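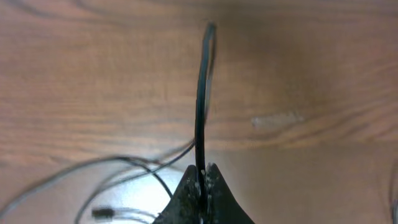
4. Liquidez y formación del precio en mercados de criptoactivos de tamaño reducido

4.1. Planteamiento

En la sección anterior se presentó el conjunto de datos y se justificó la exclusión de los activos con menos de tres meses de cotización continua. En la presente sección se estudia la relación entre la profundidad del libro de órdenes y la velocidad con que el precio de un activo pequeño incorpora los movimientos de los activos de referencia. La pregunta tiene interés práctico. Si un activo poco líquido responde con retraso, un participante que observa el activo de referencia dispone de una ventaja temporal, y esta ventaja debería reflejarse en el diferencial entre compra y venta que fijan los proveedores de liquidez.

La literatura sobre mercados de acciones ha tratado este problema con amplitud, pero sus resultados no se trasladan de manera directa. Los mercados de criptoactivos no tienen cierre diario, no disponen de subasta de apertura y las comisiones varían según el volumen negociado por cada cuenta. Además, un mismo activo se negocia en plataformas distintas, con reglas distintas de prioridad. Por estas razones hemos preferido trabajar con dos plataformas solamente, que denominamos Gikthorpe y Pudier, y con los pares que cotizan en ambas durante todo el periodo muestral.

4.2. Muestra y variables

La muestra contiene 80 activos. Para cada uno de ellos se reconstruyó el libro de órdenes a intervalos regulares de un minuto, utilizando los diez primeros niveles de cada lado. Cuando una de las plataformas interrumpió el servicio, se eliminaron las observaciones correspondientes también en la otra, con el fin de conservar la comparabilidad. En total se descartaron 1271 intervalos por este motivo. La mayor parte de ellos pertenece al mes de diciembre, en el cual Pudier realizó una migración de su motor de casación.

La variable dependiente es el retraso de respuesta, que se define como el número de minutos que transcurren desde que el activo de referencia supera un umbral de variación hasta que el activo estudiado recorre la mitad de su ajuste estimado. El umbral es propio de cada día y se calcula a partir de la volatilidad realizada del día anterior. Se consideraron umbrales alternativos, fijos para toda la muestra, y los resultados se comentan en el apartado 4.5.

Como variables explicativas se incluyen la profundidad media en los diez niveles, el diferencial relativo, la proporción del volumen que corresponde a la plataforma principal del activo y una variable binaria que indica si el activo dispone de un creador de mercado con contrato. Esta última información fue recogida de forma manual en las páginas de las plataformas y en los comunicados de los emisores, por lo que es posible que contenga omisiones. Un activo sin comunicado se clasificó como activo sin creador de mercado.

4.3. Especificación

Se estima un modelo de datos de panel con efectos fijos por activo y por hora del día. La inclusión del efecto horario es necesaria, dado que la profundidad presenta un patrón intradiario marcado: disminuye en la madrugada europea y se recupera con la apertura de los mercados tradicionales. Sin este control, el coeficiente de la profundidad recogería en parte la actividad general del mercado y no la liquidez propia del activo.

Los errores estándar se agrupan por activo. Se probó asimismo la agrupación por día, con resultados semejantes. No se incluyó el volumen negociado como regresor, ya que su determinación es simultánea con la del precio y no disponemos de un instrumento que consideremos convincente.

Una dificultad adicional procede del activo Flinasia, cuyo comportamiento durante la segunda mitad de la muestra es muy diferente al del resto. Su precio permaneció casi constante durante semanas y después experimentó una caída brusca en una sola noche. Hemos decidido mantenerlo en la estimación principal y mostrar en el apartado de robustez los resultados sin él.
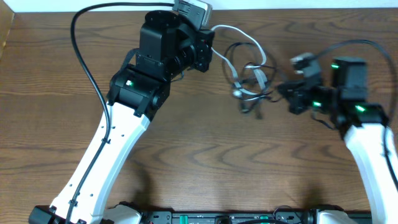 Figura 2. Dos brazos robóticos y un haz de cables sobre una mesa de madera.

4.4. Resultados

El coeficiente de la profundidad es negativo y significativo en todas las especificaciones. Es decir, los activos con un libro más profundo responden antes a los movimientos de la referencia. El signo coincide con lo esperado. Menos esperado es el resultado relativo al diferencial: una vez que se controla por la profundidad, el diferencial relativo pierde casi toda su capacidad explicativa. Una interpretación posible es que, en estos activos, el diferencial observado en el primer nivel corresponde a órdenes de tamaño muy pequeño, que no representan el coste real de una operación ordinaria.

La concentración del volumen en una plataforma reduce el retraso en dicha plataforma y lo aumenta en la otra. El efecto es asimétrico. Cuando la plataforma principal es Gikthorpe, la información llega a Pudier con un retraso mayor que en el caso contrario. Creemos que esta diferencia se relaciona con la estructura de comisiones, más favorable en Gikthorpe para las órdenes agresivas, aunque con los datos disponibles no podemos separar esta explicación de otras, como la diferente composición de los usuarios.

En cuanto a la presencia de un creador de mercado con contrato, el coeficiente tiene el signo negativo previsto, pero solo es significativo en los días de volatilidad baja. En los días de volatilidad alta no se distingue de cero. Este resultado es coherente con contratos que permiten la retirada temporal de las cotizaciones en condiciones excepcionales. No hemos tenido acceso al texto de los contratos y, por tanto, la afirmación debe leerse con cautela.

4.5. Robustez

Se realizaron varias comprobaciones. En primer lugar, se repitió la estimación sin Flinasia. El coeficiente de la profundidad se mantiene y su error estándar disminuye. En segundo lugar, se sustituyeron los umbrales diarios por umbrales fijos. En este caso el número de episodios identificados desciende a 777 y se concentra en los periodos de mayor agitación, lo cual reduce la precisión de las estimaciones sin cambiar los signos.

En tercer lugar, se reemplazó el activo de referencia por el índice Brennan, que pondera los activos de mayor capitalización y se revisa cada mes. El índice tiene la ventaja de no depender de un solo activo, pero se publica con una frecuencia inferior a la de nuestros datos, de manera que fue necesario interpolar. Los retrasos estimados resultan más largos, como cabía anticipar, y la ordenación de los activos según su retraso apenas se modifica.

Por último, se limitó la profundidad a los tres primeros niveles del libro. El coeficiente conserva el signo, pero su magnitud se reduce de forma apreciable. De ello deducimos que la liquidez situada lejos del mejor precio contiene información relevante para el ajuste, al menos en los activos de este tamaño.

4.6. Limitaciones

El estudio se restringe a dos plataformas, y ambas publican sus libros de órdenes de forma gratuita. Es probable que las plataformas que no lo hacen presenten características diferentes. Tampoco se han considerado los intercambios descentralizados, en los que no existe un libro de órdenes en sentido estricto y la profundidad debería medirse a partir de las reservas depositadas. La extensión a este tipo de mercados exige redefinir la variable principal y se deja para un trabajo posterior.

Queda también pendiente el tratamiento de las órdenes que se introducen y se cancelan dentro del mismo minuto. Nuestra reconstrucción no las registra, y en los activos con creador de mercado su número puede ser elevado.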